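Fuvano patch 2.1 notes thread. I run netcode diagnostics for a few community servers, so this is limited to what I measured plus what the studio has put in writing. May 31, 2018 build, PC only.

1/ The save rollback bug is fixed for new profiles. The old cause was a write to the profile file while the cloud sync still held a lock on it. The game now queues the write and retries. Existing profiles with a bad header stay bad.

2/ If your profile is already damaged, the repair tool reads the last two autosaves and takes the newer one that passes its checksum. It does not merge them. Copy the save folder somewhere else before you run it.

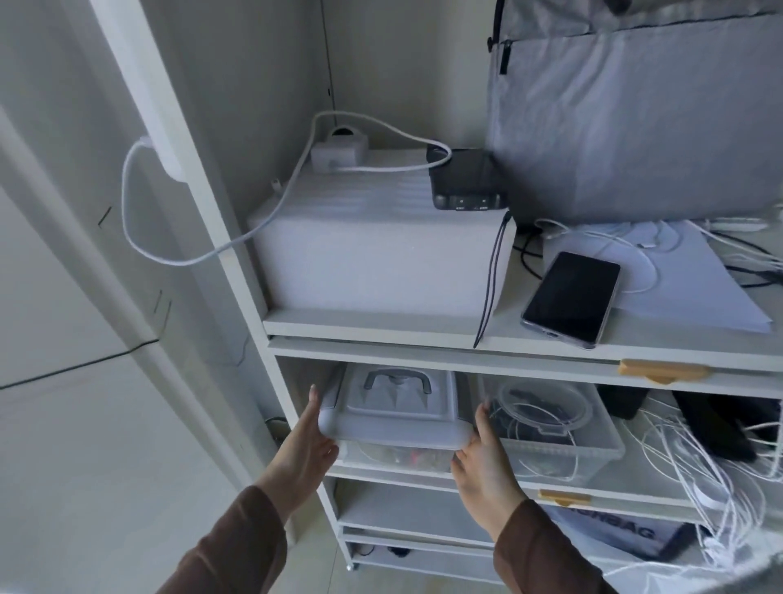 Second shelf, storage box and cables.

3/ Server tick is unchanged. What changed is the update queue. In April the queue was capped at 400 entries per client and anything over that was dropped silently. The cap is now 1000 and drops go to the log.

4/ Log line to search for is "queue overflow, client". One or two at map load can be ignored. A steady stream in the middle of a round means the client can't keep up, and raising the cap further will only add delay.

5/ Hit registration on the Pumemmont map: shots through the harbor railing still fail. Seidu Atinga posted a clean repro in the bug forum. Stand on the lower dock, aim at the third gap, fire in single-shot mode. The collision mesh there is older than the visible one. 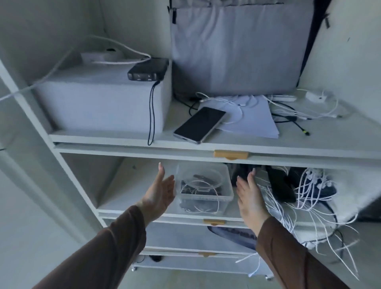

Raili Tuominen
Server admin and netcode tester

6/ Correction to 3/. The cap is per connection. If a client reconnects inside the timeout window it briefly holds 2 queues. Thanks to Aarne Leinonen for catching that.

7/ Crash on alt-tab in full screen: still present with the older renderer, gone with the new one. Borderless window avoids it on both. The patch notes list this as "resolved" with no qualifier, and I'd like that line edited.

8/ Memory. The texture leak on map change is smaller but still there. On my test box the process sits 3000 MB higher after a long rotation than it does after a fresh start. Restart the client between sessions if you play at high settings. 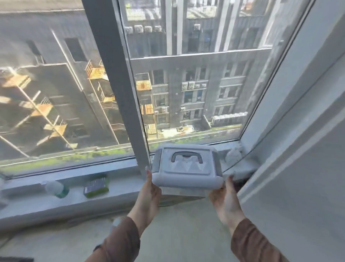
At the window, lower edge of the glass.

9/ Admins: the config key for idle kicks was renamed and the old key is ignored without a warning. Check yours. Colin Mellor's Multari template already has the new name.

10/ Not tested: voice chat, controller remapping, anything on console. Kha Triệu is collecting console reports in a separate thread, please send them there with your region and connection type.

11/ Mods built against the previous version load but fail on the first inventory call. Rebuild them. The Mäkelä HUD pack has been updated, and its changelog lists the two functions that moved.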